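My desk job finally ended and I have started the big tidy of the spare room, mum, so you can stop asking. I'm up to the box of old receipts and manuals, all 7 kilos of it. There's a warranty card in there for a Plovier kettle that runs out in 2029, and I haven't owned the kettle since we left the unit in Velar Street.

What I really want is a rule for how long to keep stuff. My neighbour bins everything at tax time (brave!) and I'm the other sort, I've still got the box my first monitor came in. It's a good box!

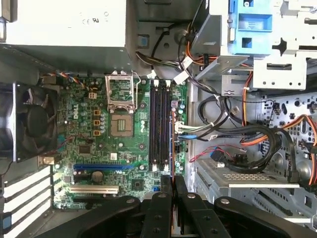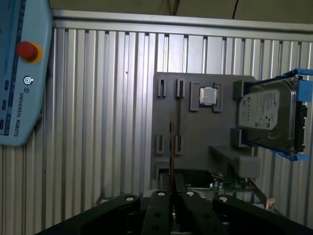
Anyway, the paper. I've ended up with one Pitar folder for things with a dollar sign on them and a shopping bag for the rest, and the bag goes out with the recycling in July whether I've looked through it or not. I did fish out a dentist's bill for $1598, which I'd rather have forgotten, plus a recipe for lemon slice in my own handwriting that I don't remember copying down. It wants a whole tin of condensed milk and I've got one in the cupboard, so the wardrobe can wait until after arvo tea.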